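Incoming Inspection Checklist: Imprinted Giveaways
Muretti Promotional, receiving bench
February run, with comments from the person holding the clipboard

Order: Folinetti trade show kit. Pens, key rings, tote bags, one box of stress balls nobody remembers approving.
Quantity on packing slip: 2000 pens, 293 key rings, 40 tote bags, stress balls by the box.

1. Outer cartons intact, tape unbroken
PASS. One corner crushed on the tote bag carton. Totes are hard to injure.

2. Packing slip matches purchase order
PASS WITH COMMENT. The slip says "key tags" and the order says "key rings." They have rings on them. I am calling it. Sales ordered 293 and has been asked why 293. The answer was "that's how many people RSVP'd," so please be gentle with the key rings, there are no spares.

3. Logo matches signed proof
Key rings: PASS.
Totes: PASS.
Pens: HOLD. The proof has a capital F. The pens from the second carton say "folinetti," all lowercase. It looks modern. It isn't what the customer signed. Supplier (Mendes) has been sent a picture and a copy of the proof.

4. Imprint color
PASS. Checked against the swatch under the bench lamp and again by the window. The navy looks black under the lamp and navy by the window, same as the swatch does, same as every navy since I started here.

5. Rub test, 20 strokes with a dry cloth
Pens: PASS, first carton. Second carton not tested, see item 3.
Key rings: PASS. Engraved, so this was mostly exercise.
Stress balls: FAIL. Logo came off onto the cloth at stroke nine. The cloth is now a very nice Folinetti promotional item.

6. Pens write
PASS. Sample of 20, figure eights on scrap paper. Two needed a little encouragement. Please stop taking the sample pens off my bench afterward. They are records.

7. Sharp edges, burrs, loose parts
Key rings: PASS WITH COMMENT. One had a burr at the split that took a bit of my thumb. Pulled and filed smooth, then put back, see remarks on spares.
Pens: PASS. Clips bent back and released, none snapped.
Totes: PASS. Handles pulled hard. One loose thread, trimmed.

8. Odor
Totes: PASS after airing. Straight from the carton they smelled like a new shower curtain.
Stress balls: I would rather not say. FAIL.

9. Bench and floor area
Walkway clear: PASS.
Knife blades retracted and back in the drawer: PASS, second attempt.
Bins free of leftovers from the previous order: PASS. We once shipped a dentist a bag of bowling alley magnets, and that is how this line got onto the form.
Fire extinguisher reachable: PASS. It had a coat on it. The coat has been relocated.

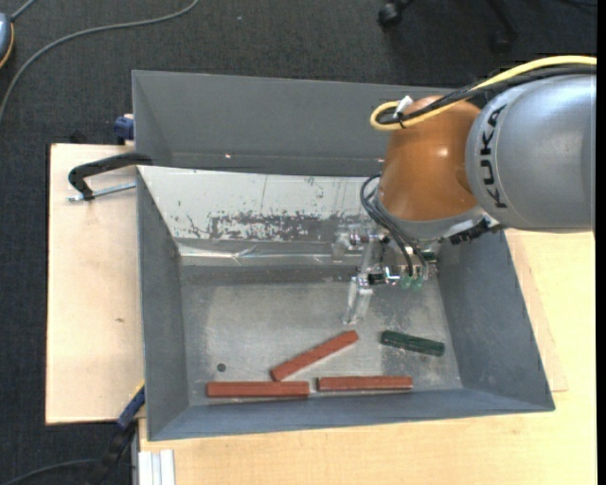

Gray sheet-metal bin and robot arm.

10. Individual gift boxes
PASS WITH COMMENT. Lids fit. The Cliltach boxes cost a few cents more than the old ones and close on the first try, so I would like to keep them, if anyone upstairs reads this far.

11. Count
Key rings: correct.
Totes: correct.
Pens: first carton correct. Second carton on hold, count to follow whichever way that goes.
Stress balls: not counted, out of spite.

12. Labels and ship-to address
HOLD. Two addresses on file, the office and the convention hotel. The hotel wants the attendee's name and arrival date on every carton or it sends them to a basement. Sales to confirm before 3 p.m.

Disposition
Release: key rings, totes, first carton of pens.
Hold: second carton of pens, all outbound labels.
Reject: stress balls. Return form is filled out and taped to the box. Please don't squeeze them on the way past, it gets on everything.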